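# Student Team Posts Suturing Data from Spring Robotics Course

Sun 12 July — The Beletti School of Engineering has released the final results of its surgical robotics practicum, in which a group of second-year students spent the spring term learning to close short incisions with a pair of remotely operated instruments. The course was offered for the first time this year and was led by Dr. Radwa Shehata, associate professor of mechanical engineering.

Eight students completed the practicum, working in pairs at the Győri Teaching Laboratory. Each pair was assigned the same exercise: guide a curved needle through both sides of a narrow slit, draw the suture thread through, and pass the needle from one instrument to the other before beginning the next stitch. The teams logged 136 hours at the console between them and recorded 1,516 needle passes. 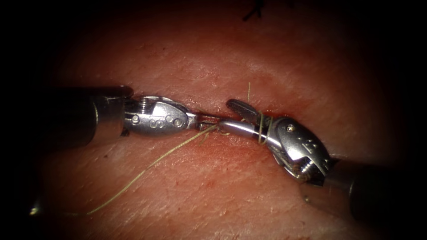
Students were graded on stitch spacing, the evenness of the closure, and the number of times the needle had to be gripped again before it could be driven. The last of these measures proved the most difficult. According to the course report, a majority of lost attempts occurred during the handoff between instruments, when the needle turned in the jaws and had to be brought back to a usable angle.

"Most of our students arrive with good programming skills and very little experience with their hands," said Dr. Shehata. "They learned quickly that a motion which looks simple on paper can take a whole afternoon to get right. By April, the discussions in the lab had become far more specific, and the written work improved along with them."

Each attempt was logged with Trakbridge, a motion-recording program written by an earlier class and maintained by graduate assistant Hicham Sqalli. The program stores the position of both instruments along with the camera views, so that a pair may review an attempt stitch by stitch. Mr. Sqalli revised the software twice during the term, the second time to correct a timing error that had affected the first two weeks of recordings. Those recordings are not included in the published totals.
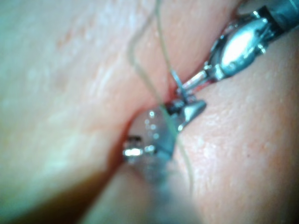

*Suturing exercise, surgical robotics practicum, Győri Teaching Laboratory.*

The highest overall score was earned by Seon-mi Noh and Tarek Amrani, who also prepared the section of the report on thread handling. Their section recommends that new students practice with shorter lengths of thread before moving to the full exercise — a change the school has accepted for the coming year.

The practicum will be offered again in the spring with room for up to 12 students. Applicants must have completed the introductory course in controls and must be available for two evening laboratory sessions each week. Application forms may be obtained from Davina Geddes in the Office of Undergraduate Studies. The full course report is available for reading at the laboratory's front desk.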